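Terry and how it folds: a talk with the linen supervisor at Flosthorpe

The linen room at Flosthorpe handles towels for 28 guest rooms. Its supervisor has worked there for 7 years and answers questions in short sentences, usually while sorting.

"Terry is a looped cloth," she said. "The loops hold water, and they also hold each other. Put two faces together and they grip. A sheet slides when you fold it. A towel stays where you left it, creases and all."

Her rule is to shake each towel twice along the length before it goes on the table. Softener is left out of the wash. She said it coats the loops and cuts how much they take up.

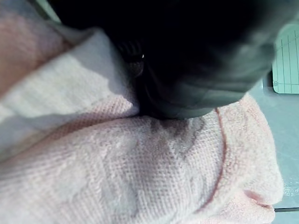 Pink is harder to keep than white, in her view. "White can take a hot wash. With pink you watch the temperature, and you keep the stock together so it fades at the same rate. A new pink towel next to an old one looks like a mistake."

Woven borders get separate attention. The border is flat, the terry beside it is not, and the two shrink by different amounts. "If the border pulls in, the end of the towel flares. You stretch it by hand while it is damp. After the dryer it is too late."

Folding is in thirds lengthwise, then in half, then in half again. The shelves, supplied by Hestik, are 762 mm wide and take 2 stacks side by side. She changed to this fold in June. The earlier one left the loose edges facing out, and they caught when a towel was pulled from the middle of the pile.

Asked when a towel is retired, she said she goes by the loops. "Pulled loops I trim. Bald patches, it goes to the rag bin."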